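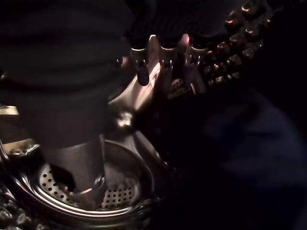 Goalkeeper gloves last a full season if you wash them by hand, and most people who ruin a pair do it in a machine with the team shirts. Rinse them under lukewarm water first, palms up, until the mud stops coming off. Then soak them for 30 minutes in water with a small squirt of mild soap. I like polished metal for messy jobs like this, the kind of surface that shows streaks of light along the rim, as grit is easy to spot on it and wipes straight off. Press the water out with the flat of your hand. Don't wring the fingers or the latex will split at the seams.

Dry gloves indoors, away from the radiator, with a bit of newspaper in each one. Change the paper after a couple of hours. Before the next match, dampen the palms again. Dry latex has very little grip.

## Shirts, shorts and socks

Turn everything inside out before it goes in, printed numbers especially. Wash cold, no fabric softener, and keep the spin at 900 or lower. Softener leaves a coating on polyester that holds on to the smell, and you'll be washing the same shirt twice by August.

Socks need more attention than shirts. Knock the dried mud off outside, then soak them in cold water before they go anywhere near the drum. Grass stains come out with white vinegar and an old toothbrush -- work it in and leave it for a while before washing. If you wear a mesh-top sock like the Wovavent, put it in a laundry bag so the Velcro on the shin guards can't get at it. Better still, wash the guards separately.

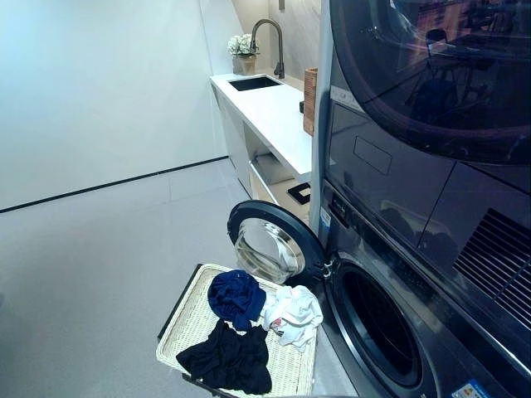
*Stacked washer and dryer, with the washer door open.*

Leave the washer door open after a muddy load and wipe around the rubber gasket with a damp cloth. Grit collects in the fold at the bottom.

## Cleats

Never put cleats in the washer. Take out the laces and insoles, scrub the soleplate with a stiff brush, and wipe the uppers with a damp cloth. Leather pairs get a thin coat of conditioner once they're dry. Nearly 12 hours is normal for drying, longer in a cold garage.

Screw-in studs should come out once a month. Put a dab of petroleum jelly on the threads and tighten them by hand before you use the wrench.

-- Paora Merrick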